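**Bed folding** is the practice of sorting and folding clean laundry on the surface of a made or partly made bed instead of on a table, counter, or ironing board. It is common in small homes, where the bed is often the largest flat surface available. The term covers the folding itself and the short-term storage of folded items on or beside the bed before they are put away.

## Surface

A fitted sheet without a top cover is the usual working surface. The sheet is pulled smooth before work begins, although shallow creases do not affect the result for everyday clothing. Plain colors such as sage, beige, and gray are often preferred, as small items like socks are easily lost against a busy print.

A bed placed against a wall offers a fixed edge along which folded stacks can be lined up. An upholstered headboard, with or without vertical channels, may serve the same purpose on the adjoining side.
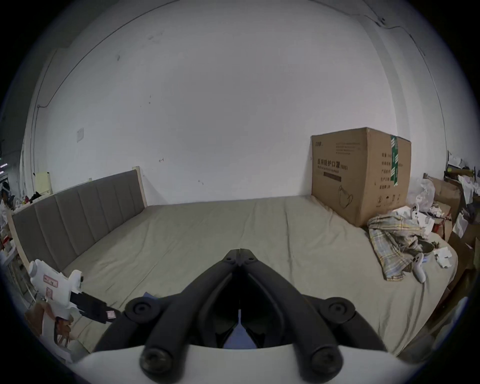
Mattress height has a marked effect on comfort. The household manual *Varorum*, compiled by Costel Popescu, advises folding in a kneeling or seated position when the mattress is low, and limits a single session to 40 minutes. The manual also recommends that bedding and clothing be handled separately — sheets first, garments second.

## Garments

T-shirts make up much of the work in most households. Two methods are in general use.

### Flindale fold

The shirt is held by two points along one edge and stretched level above the bed. It is then lowered onto the sheet so that the fabric lands flat. The sides are turned in and the length is folded in half, then in half again. Soft knits respond well to this method, provided that the edge is held without pulling it out of shape. 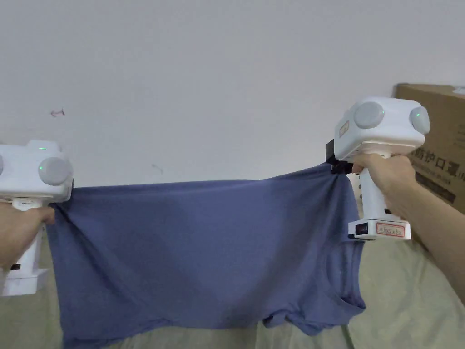
### Begović fold

The shirt is laid face down from the start and smoothed by hand from the collar to the hem. The sleeves are folded back, and the body is rolled or folded into thirds. It is slower than the Flindale fold but better suited to thin fabrics, which tend to gather at the corners when lifted.

Checked and striped cloths may be folded along the lines of the pattern. Crumpled pieces are normally shaken out first.

## Containers

Cardboard cartons are widely used to hold laundry during sorting or to store it between seasons. Reused shipping cartons are common, including those printed for medical supplies. A carton may stand at the far end of the bed, against the wall, where it leaves the near side clear.

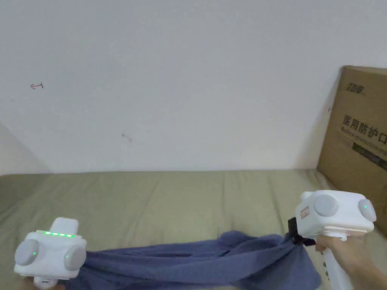
Lastance, Tue 29 August

The regional home economics institute at Lastance has issued revised guidance on bed folding for use in its evening courses. The guidance keeps both folding methods and adds a section on shared bedrooms. Classes of up to 200 students will begin using the new text in October. Printed copies will be held in the institute's reading room, and the earlier edition will remain available on request.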